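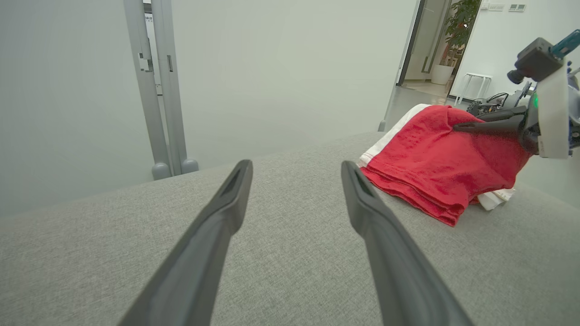 Hello, and welcome to Pirkavton!

I'm Maritza Llanos, and I bake bread and buns for a living, though I trained as a bookkeeper and still do my own accounts (badly). I started with one oven and a rye starter given to me by my old neighbour Bronisława Duda, who had kept hers going for 53 years and was very firm about how I should feed it. I still do it her way – equal weights of flour and water, every morning, before coffee.

There are four of us now. Edmund Szulc does the early shift and shapes every one of the poppy seed rolls. Jelle Bakker (yes, that's his real surname!) looks after orders and deliveries, and Czesław Wróbel makes the plum jam that goes in our doughnuts each October, until the plums run out.

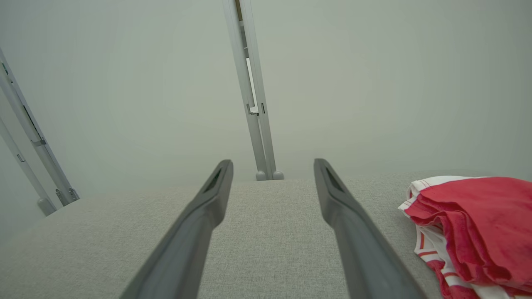
Our rye is still the loaf people ask for most. It's a 500 g tin loaf with caraway, and it's better on the second day, so please don't cut it the minute you get home. We also do a plain white, a seeded one and cardamom buns, plus whatever Edmund has been trying out that week.

If you'd like a big order for a party or a wedding, drop Jelle a line and give us as much notice as you can. Our largest so far was 195 buns for a christening, and I'd happily do it again – just with a second mixer!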